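Filed under: Grantee Updates / Fisheries & Coasts

Terkis Inlet Eelgrass and Juvenile Crab Survey: Progress to the End of March

We promised you 30 survey plots this season and have finished 26. The other 4 lie off the Wendt side of the inlet, where the charts show six feet of water and our propeller found two. The propeller came out of contingency, along with most of the contingency.

Crab counts are in better shape than the boat. We logged 3316 juveniles, the bulk of them in the older eelgrass beds and hardly any over bare mud. The local crabbers told us to expect exactly that, free of charge, before your grant began. We now have it in a spreadsheet.

The seabed matting from Triltotex arrived five weeks late and in the wrong width. We cut it down by hand and laid 310 yards. Some has already lifted at the north end, and we'll pin it again on the next low tides, which fall at 4:30 in the morning, as they always seem to.

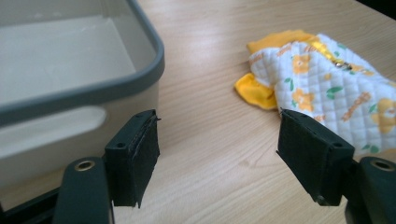
We also owe you the water temperature series. Two loggers are back and one is still down there somewhere. The Trader, our charter boat, is booked through the first half of April, so the last plots will be done after that. We are not asking for more money in this report. The next one may take a different tone.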